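Opinion > Living > Small Hotels

Print this page | E-mail this article

Please let me sleep past eleven

For 8 years I have traveled for my work, mostly to towns where there is one hotel and one bakery. I have made my peace with thin walls and weak coffee. What I cannot accept is the check-out hour, because it becomes earlier every year and the price does not become smaller.

When I started, noon was normal. Last October I stayed in Bokthorpe, and the card on the door said ten o'clock. Check-in was at four in the afternoon. I paid for one day and I received eighteen hours of it. If a butcher sold me a kilo of meat in this manner, I would go back to the shop with the package in my hand.

The hotels answer that cleaning needs time. I believe them. My aunt cleaned rooms when I was a child and I know how her back was in the evening. But the work of making a room ready did not grow by two hours. In many places the number of people who do it became smaller, and the guest gives his morning so that the owner can pay one salary less.
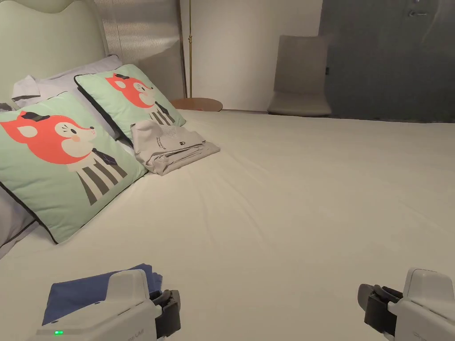

Photo: Majali / Fallance

I asked once for one more hour. The young man at the desk was polite and told me it was possible for a supplement. The supplement was almost a quarter of the night. I did not pay it. I sat in the lobby from ten until my train at 1:40, with my coat on my knees, and I read the same newspaper two times.

There are exceptions. The Iris, a family house where I stay in spring, writes no hour on the door. In the evening they ask when you wish to leave, and they put it in a notebook. Somebody leaves at six, somebody at one, and the cleaning follows the notebook. They told me they had 246 guests last year and only a few of them stayed longer than was comfortable for the house.

I understand that a hotel with a thousand rooms cannot work with a notebook. It has, however, a computer, and the computer knows very well which room is sold for tonight and which is not. If mine stays empty until tomorrow, why must I be in the street at ten?

I would like the price and the hours to be printed together, in letters of the same size. Then each of us can decide what a night is worth.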